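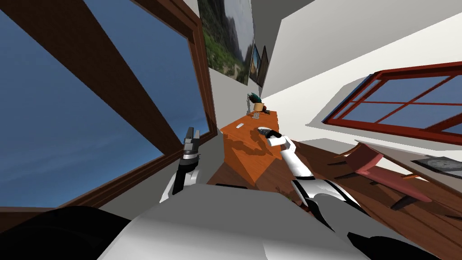
Keeping the Bedroom Cool: Windows, Curtains and Summer Heat in Garnthorpe

Tumaini Athumani
Environmental Science, spring project
Project partner: Kimutai Mollel
Handed in June 29, 2020

Why we picked this

My grandmother has lived on Clamer Street all my life, and every summer she goes around her house at breakfast time closing everything up. Windows shut, curtains drawn, the back door pulled to. As a kid I thought this was the strangest thing in the world, because it was hot and surely you would want the windows open! Then at bedtime she would go around again and open every one of them, and I would lie there listening to the crickets and the neighbor's radio, and I have to admit I slept very well.

Our own apartment is a different story. My bedroom is on the top floor and faces west, and by the end of June it is the kind of room where you turn your pillow over four times a night. So when we were asked to choose a question from everyday life that we could test with simple equipment, I knew right away what mine would be. Kimutai, who shares a bedroom with two brothers and therefore has strong feelings on the subject, joined in before I had finished explaining it.

Our question was this: in homes without air conditioning, does closing a bedroom up during the day and opening it at night make it cooler at bedtime than leaving the window open all day long?

What we already knew

We did some reading first. Heat gets into a room in several ways, and the two that matter most for this project are sunlight coming through the glass and warm air coming in from outside. A curtain on the inside helps with the first, though less than you might hope, as the sunlight has already passed through the glass by the time the curtain stops it. A shutter or an awning on the outside does a better job, but hardly anyone in Garnthorpe has those anymore. My grandmother says there used to be striped awnings all down the shopping side of Clamer Street, and I would love to have seen that.

A closed window helps with the second, but only as long as it is hotter outside than in. Once the evening air drops below the temperature of the room, the closed window is keeping the heat in, and it is time to open up. Heavy walls also matter. Brick and stone warm up slowly and cool down slowly, so a brick house can still be giving off the afternoon's heat at midnight.

How we did it

We asked friends, relatives and people in our building, and ended up with 15 homes. Each home got one Indeo room thermometer, which our school was kind enough to lend us, and a sheet of paper to write on. We delivered everything to doorsteps in shoe boxes, which took a whole Saturday and was honestly one of the nicest parts of the project, as people kept coming to the window to wave and ask how school was going.

The thermometer was to be placed on a shelf or dresser at about the height of the bed, out of direct sun and away from lamps. Families wrote down the temperature when they got up and again at bedtime, for nine days in a row. Half of the homes started with the "closed" method and half with the "open" method (15 does not divide evenly, so Kimutai's home was the extra one on the closed side), and everyone switched over after the fifth day's morning reading.

With two readings a day we hoped for 270. We received 259 that we could use. A few were simply forgotten, two were written so that neither of us could tell a one from a seven, and one sheet got splashed with juice. We think that is a pretty good result and we are very grateful to everybody for their patience.

We also asked each family which way the bedroom faced, which floor it was on, and whether there were curtains, blinds or nothing at all. For the outdoor temperature we hung one more thermometer on the shady side of Bélanger Hall, where my uncle could read it for us on his way to and from work.

What we found

In most of the homes, the bedroom was cooler at bedtime on closed days than on open days. The difference was largest on sunny days and in rooms facing south or west. On the two cloudy days there was hardly any difference, and in one north-facing room the family said they could not feel any change at all and preferred having the fresh air.

The top-floor bedrooms were the warmest nearly every evening, whichever method was used. I was a little disappointed by this, as I had been hoping to rescue my own room. It did improve, and I could tell when I walked in after supper, but it was still warmer than my grandmother's bedroom was on her worst evening.

The morning readings surprised us more. We had expected them to be about the same for both methods, as all the windows were supposed to be open overnight. But several families wrote in the notes that they kept the window closed at night on account of traffic noise or mosquitoes, and those rooms started each day warm and stayed that way. Closing up a room that is already hot does not do it much good. When we put those homes to one side and looked at the rest, the pattern became a good deal clearer.

One family with a small fan tried putting it in the window at night, which was not part of the plan. Their mornings were among the coolest of anybody's. Kimutai wanted to throw those readings out and I wanted to keep them, and after a long phone call we kept them but marked them with a star.

Problems and things we would change

The switch from one method to the other meant that the first reading afterward was probably still affected by the day before. We should have left one day in between. We also changed methods in the middle of a warm spell, so the weather was not the same for both halves, and although the two groups were meant to balance this out, 15 homes is a small number to lean on.

People also go to bed at very different times. My grandmother's bedtime reading was taken at nine and Kimutai's oldest brother took his well past midnight, when the air outside had cooled off a lot. A fixed hour, say ten o'clock, would have been fairer. And we never asked about cooking, which Kimutai's mother pointed out to us very kindly after we had collected all the sheets. In a small apartment, an oven running for 40 minutes at suppertime must count for something.

We would like to try again in the second half of July, when the nights are warmer, to see if the method still helps when there is less cool air to let in. Five of the families have already said yes, and my grandmother has asked to keep her thermometer in the meantime.

Thank you

To all the families who wrote down their temperatures, to my uncle for his readings at Bélanger Hall, to the school for the thermometers, and to my grandmother, who read this report before anyone else did and corrected the part about the awnings. They were green and white, she says, and the bakery's was plain.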